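Subject: Re: Skedolance arm kit, worth it?
From: Agathe Renaud

Fuad Wako wrote:
> Has anyone tried the Skedolance kit from Flutance at home yet?
> 3000 is a lot for us. Can it really open furniture?

Hi Fuad, hi all,

We've had ours on loan since February, and I've kept it in the bedroom with the old pine nightstand — drawers are what I care about, and that's where the sales page gets vague.

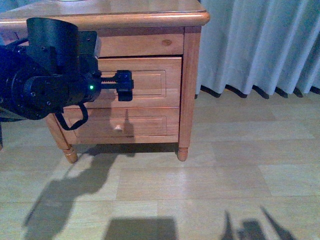 Setup took me one evening, mostly spent on the arm's settings. The manual is fine up to page 32 and then gets really thin (Dorian Lecomte has better notes, ask him!). I drive it slowly and wouldn't go any faster near furniture you like.

What I'd want to know before buying:

1. Reach. Check how close you can get the base to your furniture before you order anything. With a bed next to the nightstand, the wrist view gets crowded fast, so I'd practice with the drawer already out.

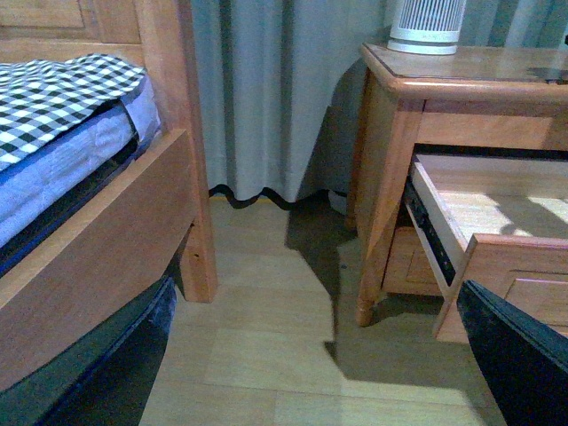

2. Price. The loan costs 1000 and comes off the total if you keep it. I'd go that way first.

3. Support. Two emails, two quick answers, both from Anatole Delaunay.

I'm leaning toward keeping it. Come try it if you're near Fetham!

Agathe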